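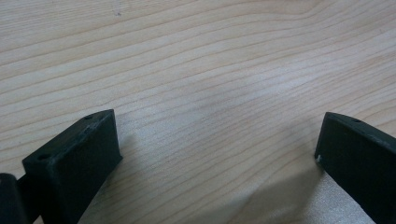
Seasonal movement of timber tops, and how I size the slots

Dec 8, 2022

Most of the email I get through this blog is about finish. Very little is about movement, although movement is what ruins more table tops than any finish does. These are my working notes on it, tidied up a little.

Wood gains and loses moisture until it balances with the air around it. Along the grain the change in size is small enough to ignore in furniture. Across the grain it is not. A flatsawn board moves more across its width than a quartersawn board of the same species, commonly close to double. The long wandering arcs you get on a flatsawn face tell you straight away which way it was cut and which allowance to use.

The kitchen top I finished in March is 1,000 mm wide and flatsawn. I measured it at three points along its length with a steel rule and a square, once a week, and wrote the moisture reading beside each width. The meter is a Promska pin type with a species correction table in the back of the manual. The correction matters. Without it I was reading high and would have cut the slots too short on the shrinkage side.

Precious Mtshali, who reads these posts more closely than I write them, asked why I measure at three points when the boards are all from the one pack. The ends exchange moisture faster than the middle, even when they are sealed. If the end readings and the centre reading disagree, the top is still settling and the figures should not be used for anything.

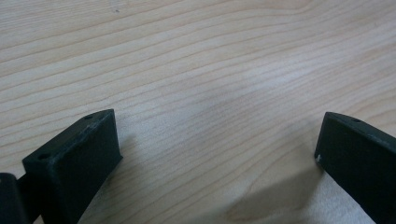

For fixing, the rule is simple. Hold the top firmly at one line and let everything else slide. I fix on the centreline, so that the movement is shared between the front and back edges. Screws away from the centreline go through slots that run across the grain, with a washer under each head. On this frame the outer slots sit 417 mm from the centreline and are 19 mm long, which is generous for the house it is in. Extra length costs nothing as long as the washer covers the slot.

Tighten the slotted screws until the washer just stops turning under finger pressure. A driver on full torque will lock the joint, and the slot may as well not be there.

Breadboard ends get the same treatment: glue at the middle tenon only, elongated peg holes in the outer ones. The ends will stand proud of the edge for part of the year and sit shy of it for the rest. Clients should be told this before delivery, in writing.

Finish slows the exchange of moisture and does not stop it. Coat the underside with the same number of coats as the face. I use the Gudton hardwax oil on both, and the colour on the underside is of no concern to anyone.

Next post will cover the slot jig, once I have redrawn the fence.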